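Polling and what it can't tell us: speaker notes
Local campaigners' evening, Vorovness, 13/05/2018
Bring: laptop, clicker, printed handout, water

Start

Thank them for coming. Say the talk runs forty minutes with questions at the end, but people can stop me if a word is unclear.

Opening point. Most of us read polls the way we read a weather forecast. We look at the top number and move on. Tonight is about the rest of the page: who was asked, what they were asked, and in what order.

Say early on that I am not here for any party. I have worked on surveys for councils run by all of them.

Slide 1. Word polls

Explain the format. A polling firm rings people up and asks for one word to describe a leader. The answers get counted and the most common ones make the headline.

Why papers like them: a word is easier to print than a table. "Tired" fits across four columns.

The trouble is that a word can top the list with very few people saying it. Use the Zenitari survey from the handout. 1000 adults, one word each, about the leader of the county council. The top word was "decent". Ask the room to guess how many said it. Let them guess for a minute. The rest of the answers were spread over a long tail, and a lot of people said "don't know" or "who?".

Make the point slowly: a top word is not a majority view.

Slide 2. Who gets asked

Compare the two surveys on the handout.

Zenitari: 1000 adults, by phone, spread over the county and weighted by age and sex.
Jostona: 2428 replies, online, from a link on its own website.

Ask which they would trust. Most rooms say Jostona, as it is bigger. Then explain that anyone could fill it in, and that the link was shared by two campaign groups on the same side of the bypass argument. More replies from the same sort of person do not help.

If someone asks about margin of error, keep it short. It covers chance only. It does not cover asking the wrong people.

Slide 3. How the picture frames the page

Read out the headline from the handout first, then go to the slides. Leave each one up for a few seconds and don't talk over them.
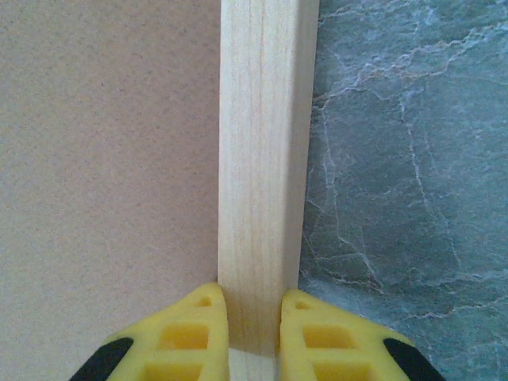
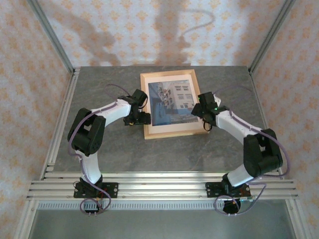
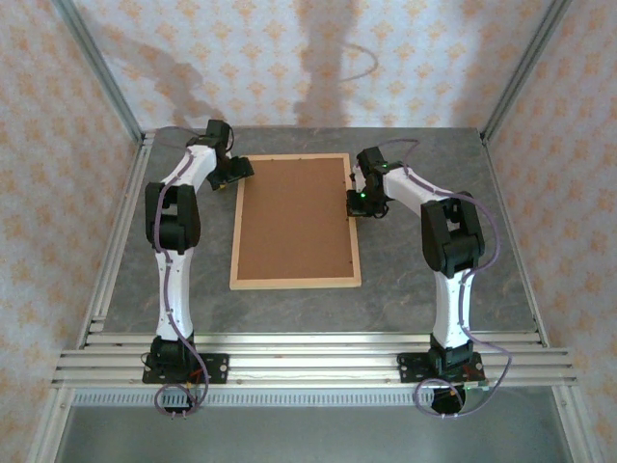 Slide 4. Question wording

Two versions of the bypass question. Read both aloud, at the same speed.

First: "Do you support the new bypass at MacAulay Bridge?"
Second: "Do you support the new bypass at MacAulay Bridge, given the cost to council tax payers?"

Ask for hands on each. It does not matter what the result is. If the hands change, say so. If they don't, say that happens too, and that people who follow the story closely are harder to shift.

Mention order as well. A question on potholes just before a question on the council leader will pull the leader's rating down. Check the full list of questions before you quote a result. Any decent firm will publish it.

Slide 5. Quoting a poll in a leaflet

This is the part they asked for, so allow ten minutes.

Give the name of the firm, the dates and the number of people asked. Put it in print that can be read without glasses.

Don't compare two firms and call the gap a trend. Compare a firm with its own last poll.

Don't quote a ward figure from a county poll. There were 900 people in the Zenitari follow-up and only a handful in any one ward.

Bar charts start at zero. I will show the leaflet from the May elections where they didn't. Cover up the party name before it goes on the screen.

Questions

Likely ones:
Are phone polls finished? No, but fewer people pick up, and it costs more to reach the ones who will.
Should polls be banned before a vote? Say there are places that do this, and give both sides.
Can we run our own? Yes, for ideas. Don't publish it as a poll.

Hall needs to be clear by half past nine. Spare handouts go on the table by the door.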